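Lost Property and Bin Clearance: Frequently Asked Questions

Quintela Shared Studios

Where do things go if I leave them behind?

Anything left in the studios, the kitchen or the corridor at the end of the day is put in one of the metal bins on the table by the Dradico room. We don't sort it first. Your sunglasses may be in with somebody's empty can, so please have a proper look before you decide your item isn't there.

How long do you keep things?

Ordinary items stay in the bin for 22 days. After that, anything fit to use goes to the charity shop and the rest is thrown away or recycled. We do one bigger clearance each year in May, when the storage shelves are emptied as well.

What about phones, keys and wallets?

These never go in the bins. They are locked in the office and you will need to describe them before we hand them over. Ask for Aishwarya Shenoy, or leave a message on extension 296 if the office is closed.

Do you keep food or drink?

No. Open food is thrown away the same evening. Sealed packets are kept for 2 days. Empty cans and cups sometimes end up in the bin when a room is cleared in a hurry, and they are taken out at the next sort.

Can I put rubbish in the lost property bins?

Please don't. There is a recycling point next to the Wirkel room for cans, bottles and clean plastic. Cans should be empty. Plastic cups can go in if they have been rinsed.

Why are there two bins?

One is for items waiting to be claimed. The other is for sorting into, and it is left empty between sorts. They are held side by side with clamps so that they don't slide apart when people are looking through them. Please leave the clamps on.

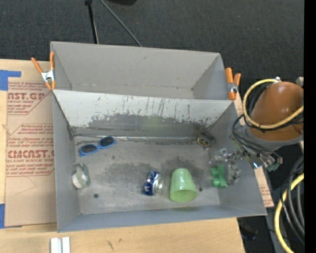 The two bins clamped together, with sunglasses, a drinks can and a plastic cup among the items in the front one.

The bins look very worn. Are they clean?

They are wiped out after each sort. The scratches and dark marks on the metal don't come off. If you find something sticky or broken in there, tell the office and we will deal with it.

I left something behind but can't come in. Can you post it?

Yes, if it weighs under 300 grams. You pay the postage. Email the office with your name, the room you were in and a short description. Sunglasses need a case or some padding, so allow an extra day for those.

Children's toys keep going missing. What should I do?

Check the bin first, as small toys are often picked up with everything else after the Dekero family sessions. A name on the underside helps a great deal.

Who do I speak to if my item has already gone?

Contact Afshin Zarei, who keeps the list of what was sent to the charity shop. We can't get items back once they have been sold.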